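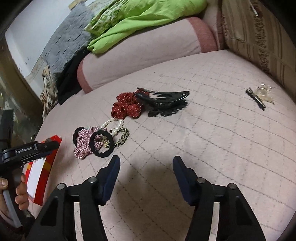

The Mitthorpe Comparison

Home Fiction Essays Back Issues Submit

18 May 2023
By the Fiction Desk

The Office of Domestic Handling conducted its comparison of two fingertip profiles in 49 households in the district of Mitthorpe. The profiles were designated Caltura and Khosravi. Each was to be fitted to a hand-held gripper, used on small personal articles belonging to the household, and scored on a printed form. The forms were then to be sent to the Office at Flirari, where a decision would be made before July.

The evaluator assigned to Run 349 reported to the upper floor of a private residence. The household had been asked to supply articles of mixed stiffness and had supplied hair accessories, which were placed on a pink bedspread. The evaluator recorded the surface as "quilted, yielding" and noted that the stitching made a grid and could be used to judge distance. A second operator worked at the left side of the bed with a red box.

The dark red scrunchie was attempted first. Under the protocol, a soft article is considered held when it has cleared the surface and remained clear while the operator counts silently to five. The Khosravi profile held it. The Caltura profile held it also, and the evaluator entered the same score in both columns.

The black claw clip was attempted next. The Khosravi profile closed on the prongs and the clip turned over. The Caltura profile closed on the prongs and the clip turned over in the other direction. The form made no provision for direction. The evaluator wrote it in the margin.

During the changing of the fingertips, the lady of the house entered and asked whether the loop of white beads was to be included. She was informed that all articles supplied were included. She stated that she had not supplied it, that it had been with the hair ties in the drawer, and that she had believed it lost. She did not ask for it back. She sat down on the chair by the door, and the evaluator, having consulted the instructions and found nothing concerning this circumstance, continued.

It was now necessary to lift the beads. They lay against the leopard-patterned hair tie, and an approach from the right would have disturbed both. The evaluator made the approach from above, with the Khosravi fingertips, at a speed well below that recommended. The attempt lasted 15 minutes. At the end of that time the beads had been raised, carried across the bed, and lowered into the open hand of the lady of the house, who had come forward from the chair.

The protocol requires that an article be released onto the test surface. A release at any other place is scored as a drop. The evaluator entered a drop.

The beads were not available for the Caltura attempt. The evaluator left that box blank, and a form with a blank box may not be counted. The evaluator signed it, completed the remaining articles in the prescribed order, and thanked the household on behalf of the Office.

The final report was issued from Flirari on the strength of 3,121 attempts. It found no significant difference between the profiles and recommended Caltura on grounds of cost. Run 349 appears in the appendix under "Incomplete," with the marginal note on the direction of the clip reproduced in full. A later hand has added in pencil, beside the word "drop," a small question mark.

Contact the Editors | Copyright 2023, all rights reserved | Back to top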